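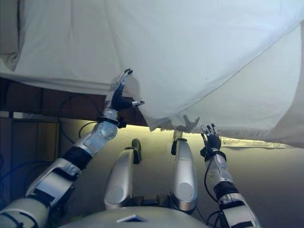 # Visuals drifting behind the music halfway through our set, help!

Posted by **kuruc_fan**

Hi all, I play in a two-person live act (I do the music, my partner does the video) and we've got a slot in April at a small festival in Andau. We have 200 short clips loaded and they're triggered by MIDI clock coming from my laptop into hers. For the first few tracks everything is lovely and tight. Then somewhere in the middle the cuts start landing late, and by the end it looks like she's VJing for a different band.

It happened at both of our last gigs, and at home too if we run the whole set. Tempo is mostly 126 but there's one jungle-ish track at 161 and I have a feeling it gets worse right after that. We're on two laptops with a cheap USB MIDI cable between them. Do I need to buy something? I'd really like not to buy something.

---

**Levance**

Get a proper hardware clock. Laptops are terrible at this and always have been. I bought one years ago and never looked back.

---

**patchbay_moth**

Before you spend any money, try looking at the clips themselves. We had the exact same thing when we were touring our Zovcombe set and I blamed the cable for months (sorry, cable). Half our clips were H.264 straight off a phone, and that's a horrible format for jumping around in, because the computer has to work out a bunch of other frames before it can show you the one you asked for. At a slow tempo you get away with it. Speed up and the player starts falling behind.

What I'd do:

- Convert everything to HAP or DXV, whichever your VJ software likes. The files get huge, so put them on an internal SSD and leave the USB stick at home.
- Make all the clips the same frame rate. Ours were a mix of 25 and 30, ugh.
- Turn off wifi on both laptops and plug them both in.
- Send a MIDI start message at the top of each track, so even if things slide a bit they snap back.

That last one took me 2 minutes and fixed most of it!

If it still drifts after that, run the set with one single clip looping. If the single clip drifts too then yeah, it's the clock, and Levance has a point.

---

**softsynth_gran**

Is she using the tap tempo by any chance? Ours had tap tempo mapped to a pad right next to the blackout button and I kept brushing it. Took us 3 gigs to spot it. Worth checking what's mapped where, and unmapping it if you're on external clock anyway.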